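Youssra Bouazza runs the two-arm bench for the robotics club at Lilby, a technical school in Hondthorpe. Her team of four has spent the term on a single task: moving wine bottles into a wooden rack. The club enters it in the Lucero student competition in February.

"Picking up a bottle is the easy part," she says. "Passing it from one arm to the other is where we lose points."

The students record each attempt by guiding the arms by hand, then train on the recordings. They have 245 so far. Bouazza discards any run with a long pause in it. 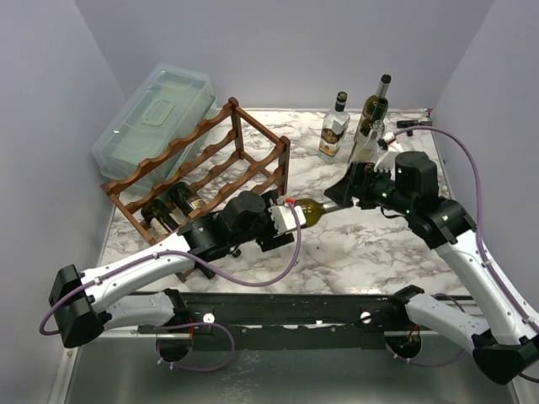

*Photo: Lilby Robotics Club*

Glass was a deliberate choice. "Clear bottles are harder for the cameras than dark ones - the edges disappear," she says. "We mix both, and we change the labels."

The handover is scored in 3 stages: grasp, transfer, release. Grip force is set separately for each arm, and the neck needs a different finger opening than the body. An early controller opened the first gripper too soon. The current version waits until the second has held for six control cycles.

Asked what remains before the competition, Bouazza lists cable routing and the upper level of the rack. "The lower level we can do at four in the afternoon with people watching. The upper one needs another month."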